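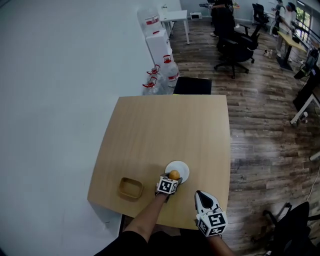 Gripper keeps losing its grip mid-lift, width reading jumps around

Posted by Noémie Kennedy, July 31, 2025

Hi all, hoping somebody has run into this one. We record fruit pick and place demos with a pair of hand-held grippers (the kind with the marker patterns printed all over the body) and then replay them on our Gomora arm. The left one has started acting up. I'll close it on a small orange, everything feels solid in my hand, and then when I go through the recording the finger width says the gripper popped open for a split second and shut again. On replay the arm believes it, of course, and drops the fruit on the plate from way too high. One rolled clear under the water cooler!

The right gripper is fine. I've recalibrated the left one twice and swapped the cable, no change. It throws code 27 in the log every time it happens, and the Peltoma manual just says "tracking interrupted" and leaves it there. Out of 2982 recordings since January, 60 have the glitch, and nearly all of those are from the last couple of weeks. Do I need a new gripper?

Marcelino Quintana

Don't buy anything yet. Code 27 on ours meant the camera lost one of the finger tags for a few frames, and the software filled the hole with the last "open" value it had. Dumb default, but you can change it. Go into the tracking settings and look for the gap fill option, set it to hold last good value, then redo one of your bad recordings and see if the jump goes away.

That only hides it, though. Something is making the tag hard to read. I'd wipe both finger tags with a dry cloth and look at the corners, because ours had started to peel and the edge was curling up just enough to catch a glare. White plates and a bright wall don't help either. I reprinted on matte paper and haven't had it since.

And please put a height limit on the release when you replay. Ours let go of a full jar once and I was picking glass out of my shoes.

cordero_bench

had this same thing, was firmware for me. went to build 3185 and it stopped. might be your cable too

Noémie Kennedy

Cable's new, but thanks! Marcelino, you got it, the left inside tag is lifting at one corner. Changed the fill setting and the recording I tried looks normal now. Printing matte tags this afternoon and I'll set that height limit before we replay anything else.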